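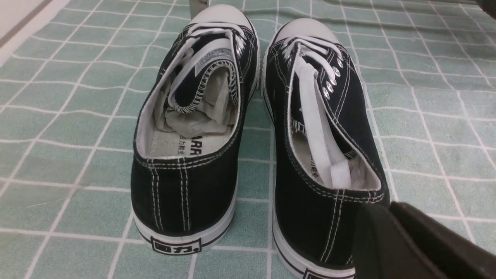
黒いキャンバスのローカットスニーカー、タイルの床で

# ジョンスカ湖 スタストネス杯 出艇前安全点検表(コメント付き)

点検日:2021年6月7日
場所:スカーブリッジ桟橋および斜路
点検者:ニルミニ・ハク
立ち会い:ハビブル・ラトナヤケ、イーラン・ジャン
対象:大会本部が用意する貸し艇4艇、桟橋、斜路、検量所

みなさん、朝早くからおつかれさまでした。去年の11月の最終戦のあとに使った点検表をもとにしていますが、あのときは欄が狭くて、書きたいことの半分も書けなかったので、今回はコメント欄をたっぷり取りました。長いです。お茶でも飲みながら読んでください。急いでいる方は、チェックの入っていないところだけ先に見てもらえれば、大会までに何が残っているかは分かるようにしてあります。

記号は、[x] が確認済み、[ ] が未了または要再確認です。

## 1. 貸し艇の船体

- [x] 船底に亀裂、へこみの進行なし
- [x] ドレンプラグ装着、予備プラグあり
- [x] 係留ロープの擦れなし
- [ ] 船首のクリート、緩みなし
- [x] 艇番号の表示が岸から読める

**コメント:** 船底は斜路に上げてもらって、ハビブルさんと一緒にひととおり手で触って見ました。前から気にしていた緑の艇の補修あとも、広がっている様子はありません。春に塗り直したところがきれいに残っていて、丁寧にやってくださったんだなあとしみじみ眺めてしまいました。

クリートは、貸し艇のうち緑の艇だけ、指で押すとわずかに動きます。ボルトを締めれば済みそうですが、裏側に手が入りにくく、その場では無理でした。タハ・ザキさんが長い柄のレンチを持っているそうなので、お願いしてあります。締め終わるまで緑の艇は出さないでください。予約表にも赤で書いておきました。

ドレンプラグは毎年ひとりは締め忘れます。わたしも一度やりました。足もとがじわじわ冷たくなってくるあの感じは、できればもう味わいたくないですね。出艇係の方は、選手が乗り込む前に「プラグは?」と声をかけてあげてください。ベテランの方にも遠慮なく。

## 2. エレキとバッテリー

- [x] マウントのガタつきなし
- [x] プロペラに釣り糸の巻き込みなし
- [x] 端子の腐食なし、カバーあり
- [x] バッテリーケースのベルト固定
- [ ] 予備ヒューズの補充

**コメント:** プロペラの裏から、ずいぶん長いPEラインが出てきました。見つけたのはイーランさんで、ほどくのにしばらくかかりましたが、軸まわりに油のにじみはなく、ひと安心です。ラインを巻いたまま走るとシールを傷めますので、戻ってきた艇は必ず一度エレキを上げて、目で見てからカバーをかけてください。

予備ヒューズの箱は、ふたを開けたら空でした。次の買い出しに入れます。ヤズダニ釣具店にも同じ規格のものが置いてあるそうなので、大会前に間に合わなければそちらで買って、レシートをわたしに回してください。

充電は前夜に桟橋小屋で行います。充電中は窓を開けて、棚の下段に燃料缶を置かないこと。これは去年と同じです。

## 3. ライフジャケット

- [x] 貸し出し用、全数の縫い目とバックル
- [x] 自動膨張式のボンベ締め込み
- [x] 自動膨張式の使用期限
- [ ] 子ども用サイズの股ベルト

**コメント:** 全部ハンガーにかけて、一着ずつ引っぱってみました。かび臭いものが混じっていて少し心配したのですが、布も糸もしっかりしています。晴れた日に裏返して干しておきます。お手伝いいただける方、歓迎です。

子ども用は股ベルトの金具が片方なくなっているものがあって、貸し出しから外して奥の棚に移しました。「ちょっと小さいけれど大人用よりいいか」と持ち出されやすい場所なので、黄色い札をつけています。札のついたものは、どうかそのままにしておいてください。

当日は桟橋に降りる人は全員着用です。選手も、応援のご家族も、写真を撮りに来た方も、わたしも。暑い日はつい前を開けたくなりますけれど、バックルは留めてくださいね。

## 4. 桟橋と斜路

- [x] 床板の浮き、釘の飛び出しなし
- [x] 手すりの固定
- [ ] 斜路下部の藻の除去
- [x] 救命浮環とロープ、2か所とも所定の位置
- [x] はしごの固定

**コメント:** 斜路の下のほう、水に浸かるか浸からないかのあたりに、今年もよく藻がついています。ハビブルさんが長ぐつで降りてくれましたが、それでも「これはだめだ、滑る」とすぐ戻ってきました。デッキブラシで大会の前日に落とします。落としてもすぐまたつくので、あまり早くやってもしかたがないんです。トレーラーを下ろすときは、誘導する人は斜路の真ん中ではなく、必ず横のコンクリートの段に立ってください。

浮環のロープは一度全部のばして、巻き直しました。からまったままだと投げても届きません。巻き方が分からないときは、小屋の壁に絵を貼ってあります(わたしの絵なので、うまくはないです)。

床板は、去年直してもらった先端部分がとてもよくて、歩いてもぎしぎし言わなくなりました。うれしいような、ちょっとさびしいような。

## 5. 足もと

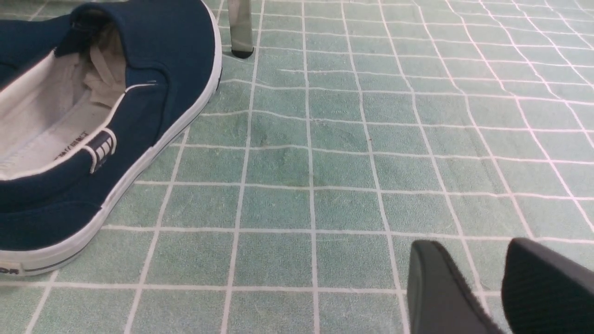
紺色のスリッポン、白いゴムのソール

- [x] 参加案内に履物の注意を記載
- [ ] 桟橋入口の掲示を貼り替え
- [x] 滑り止めマットの裏面清掃
- [ ] 貸し出し用長ぐつの乾燥

**コメント:** 履物については毎回ご質問をいただくので、少し長めに書いておきます。艇の上では、かかとのある、底の滑りにくい靴をお願いしています。高価なデッキシューズでなくてかまいません。ただ、かかとのないサンダルと、底に金具のついた磯用のブーツは、貸し艇では遠慮していただいています。磯用は前にデッキの塗装をずいぶん傷めてしまったことがありました。

紐のある靴の方は、乗り込む前に結び目を確かめて、余った先は中に入れてください。エレキのペダルに引っかかると、あわてます。それから、底の溝に泥や砂利がつまっていないかも見てあげてください。桟橋入口にブラシを置いてあります。

入口の掲示は日に焼けて、肝心の「サンダル不可」のところが読めなくなっていました。アフロザ・モンダルさんが字がきれいなので、書き直しをお願いしています。

貸し出し用の長ぐつは、中に新聞紙をつめて立ててあります。片方だけ見当たらないものがあるので、お家に連れて帰ってしまった方がいらしたら、こっそり戻しておいてください。怒りません。

## 6. 検量所と魚の扱い

- [x] はかりの水平とゼロ合わせ
- [x] 検量テントの脚の重り
- [x] ライブウェル用エアポンプ作動
- [ ] 検量袋の穴の点検
- [x] 放流用ホースの接続

**コメント:** エアポンプは元気に回っています。音が少し高くなった気もしますが、タハさんに電話口で聞いてもらったら「そういう音だよ」とのことでした。予備は小屋の引き出しです。

検量袋は水を入れて穴を見る予定でしたが、時間が足りませんでした。次の作業日に、手の空いている方とやります。にぎやかにやればすぐ終わる作業なので、お子さん連れでもどうぞ!

大会の持ち込みは、ひとり4匹までです。袋に入れたら急いで検量に来てください。並んでいるときは、列の横の水槽に袋ごと浸けて待てるようにします。死んだ魚の減点は昨年と同じ扱いで、細かいことは競技規則のほうをご覧ください。

テントの重りは、風の強い日には増やします。去年の秋、アフロザさんと必死に支柱にしがみついたのを覚えている方もいるでしょう。あのとき飛んでいった順位表は、とうとう見つかりませんでした。

## 7. 救急と連絡

- [x] 救急箱の中身、期限
- [x] 針外し用ペンチと先の切れるニッパー
- [x] 救助艇の燃料とスターター
- [ ] 無線機の予備電池
- [x] 緊急連絡先の掲示

**コメント:** 救急箱は絆創膏と消毒の綿を足しました。目の洗浄液は期限が切れていたので入れ替えています。釣り針が指に深く入ってしまったときは、自分で引き抜こうとせず、本部に声をかけてください。恥ずかしがらなくていいんですよ、長く釣りをしていればだいたい一度はあることです。

救助艇は一発でかかりました。操船はハビブルさん、同乗はイーランさんです。無線は入江の奥で少し聞こえにくくなるので、奥に入る組には出艇のときに声をかけて、戻りの時刻をホワイトボードに書いてもらいます。

雷が聞こえたら中断です。遠くても中断します。本部が旗を上げてホーンを鳴らしますから、いい魚がかかっていても戻ってきてください。

## 8. 貸し艇の受け渡し

- [x] 受け渡し票の印刷
- [x] 預かり金の封筒
- [ ] 鍵の札の付け直し

**コメント:** 預かり金は一艇につき2,000円で、返却時に艇を一緒に見て、問題がなければその場でお返しします。受け取りのときに傷を見つけたら、小さなものでも票に書いておいてくださいね。あとで「これは前から?」と首をかしげ合うのは、お互いに気持ちのいいものではありませんから。

鍵の札は字が消えかけています。わたしが家で書き直してきます。

## 残っている作業

| 項目 | 担当 | いつまでに |
|---|---|---|
| 緑の艇のクリート締め直し | タハ・ザキ | 貸し出し前 |
| 予備ヒューズ、無線機の電池 | イーラン・ジャン | 次の買い出し |
| 子ども用の股ベルト金具 | ニルミニ・ハク | 部品が届きしだい |
| 斜路の藻落とし | ハビブル・ラトナヤケ | 大会前日 |
| 桟橋入口の掲示 | アフロザ・モンダル | 次の作業日 |
| 検量袋の穴の点検、長ぐつの乾燥 | 来られる方みんなで | 次の作業日 |
| 鍵の札 | ニルミニ・ハク | 次の作業日 |

終わったものは、小屋に貼ってある紙のほうに線を引いて、横に名前を書いてください。ペンは紐でぶら下げてあります。気になるところを見つけた方は、紙の余白でも、わたしへの電話でもけっこうです。

ニルミニ・ハク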